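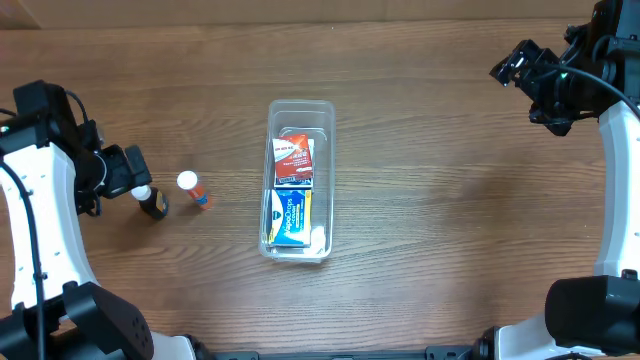

Our pot return program at Jestgate garden center has now finished its first winter, and I promised to write how it went. Short thread, I hope. The idea is simple: you bring back the black nursery pots, we wash them, and the growers fill them again. For the small things that people like to give back too, we ask for a clear plastic container, rectangular with rounded corners, the same kind as this one on the wood-grain table, so the staff at the counter can look through the wall before they open it.

The numbers first. Between opening and today, 22 March 2025, we received 1000 pots. I did not expect this. In winter most people come to us for bird food and coffee.

Of these, 374 went back to Savov, the grower who supplies our perennials. Another 274 were taken by customers from the free shelf next to the compost. The rest is waiting in the back, or was too cracked to use.

Cracked pots are the sad part. The thin ones break when they are cold and you pull them apart. If your stack is stuck together, please leave it stuck and let us do it indoors.

What we can take: round pots, square pots, the trays with six cells. What we cannot take: anything with soil still inside. Last month Halima Koech from our plant area found a very happy colony of vine weevil in a bag of "empty" pots. She was polite about it. I was less polite.

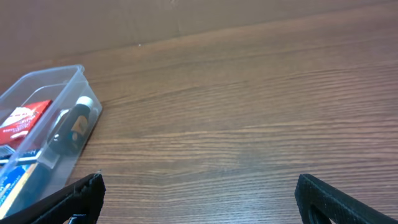 Brown wood grain, beige wall, some pale light on the table.

Several of you asked if you get something for the pots. Yes, from now on. For every full tray you return, you receive 2 dollars off any plant in the outdoor area. It does not work on cut flowers or in the café, I am sorry.

The discount comes as a paper slip. We tried to put it on the loyalty card, but the card system is made by Drodell and it wants a barcode for everything, also for a dirty pot. So, paper. Please do not wash the slip in your jeans as I did with the test one.

Washing is done by Hagos Hailu on the mornings when we are closed to the public. He uses warm water, a brush and a long soak, and he has strong opinions about stickers. If you can remove the price sticker at home, you will be his favorite customer.
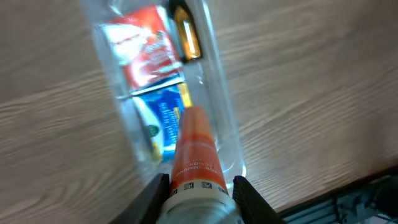
About labels, the same rule. The white plastic ones we accept if they are clean, and a pencil mark is fine. Permanent marker is also fine but we will probably not get it off.

Next step is Jurić, who grows our tomatoes and peppers. They use a deeper pot and they would like every one of them back before July, when they start the autumn vegetables. So if you buy tomatoes from us this spring, keep the pot - the deep one with the ridge near the top.

Somebody wrote that washing pots takes more water than it saves plastic. I do not have a good answer yet. Radka Leka is writing down the meter before and after each wash, and I will post her figures when there are enough of them.

Drop-off point is on the left of the main entrance, under the roof. Please do not leave pots outside the gate at night, the wind takes them to the neighbors.

Questions about sizes you can put under this post. I answer in the evening, after watering.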